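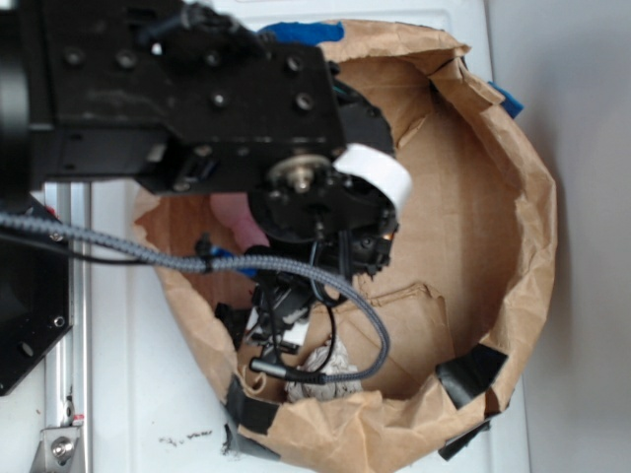

Picking from a deep, soft container remains harder than picking from a tray, and the Idahosa lab has spent most of the past year on that one problem. The method shown to visitors is called Prikus. It chooses the next grasp from the result of the last one, using a record of attempts made on the real arm, with no simulated data. The test container is a brown paper bag, opened wide and taped at the rim, with flat cardboard across the bottom. Once the wrist is over the mouth of the bag, the clearance between the gripper and the paper is small, and the braided cable that runs down beside the fingers takes up part of it. The planner has to treat that cable as part of the hand.

I attended the winter visit on Dec 29, 2024, as one of a small group from companies that handle returned goods. Kerstin Bråten led the session and answered questions on the method. The notes below follow the order of the tour.

Why a paper bag

Earlier work at the lab used rigid bins. In a rigid bin, a failed grasp usually leaves the walls where they were, so the planner can reuse its map of the container. A paper bag folds inward when it is touched, and the map goes stale. Bråten described the bag as a cheap way to get a container that changes shape over a long run. Taping the rim keeps the opening in the same place and leaves the inner walls free to crease.

The contents are light and mostly soft. The lab picks them for poor grasp behavior: crumpled paper flattens under the fingers, and cloth-like items slide toward the wall when pushed. Hard objects were left out of this part of the study.

How the method works

Each attempt starts with a view of the bag with the arm withdrawn. The software marks candidate grasp points, removes any that would press the wrist or the cable into the rim, and ranks the rest. After the attempt, a second view is compared with the first. The change between the two is stored with the grasp, including for failed attempts.

The stored change is the new part. Most systems I have seen keep a pass or fail mark. Prikus also keeps how the item moved, so a failed grasp that shifts an item away from the wall can be rated as useful. The planner may then choose a grasp that is unlikely to lift anything but likely to make the next one easier. The lab calls these setup moves.

We watched a run from beside the bench. On the descents I followed most closely, the fingers came down over wrinkled tan paper at the bottom of the bag. The hardware is crowded at this depth. A yellow sponge is held against the right side of the wrist, facing into the bag, and a silver connector sits to the right of the gripper. Both have to be included in the collision model, which was rebuilt in February after the wrist layout changed.

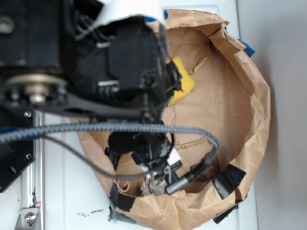

Results reported

The plan called for 1,000 attempts. The final log has 1,010, as the last session was allowed to finish. Of these, 50 were set aside before training and used only for testing. Bråten showed the test set as a list of outcomes and declined to reduce it to a single success rate, on the grounds that the set is small and the items in it are not equally hard.

Two findings were stated without reservation. Setup moves were chosen most often when an item lay against the wall, and they shortened the sequence needed to clear it. They gave no benefit for items near the center, where a direct grasp was already the best choice. In a few logged sequences the planner repeated setup moves on the same item, up to a fixed limit, and then gave up. A penalty for repeats is being tested.

Questions from the group

Someone from Cokov asked whether the record would transfer to another gripper. The answer was no for the grasp ranking and possibly for the movement data, since the way paper slides depends less on the hand. This has not been tested.

I asked about torn bags. A tear changes the view and can be read as an item. The current software masks fixed regions by hand at the start of each session, and a tear that opens later is not covered.

Next steps

The follow-up project, Rollix, will repeat the study with the rim untaped. The lab expects the opening to move during a run and plans to locate the rim again before every descent. The attempt log from the present study is to be released with the paper. Visitors who left an address will be sent the file format description first.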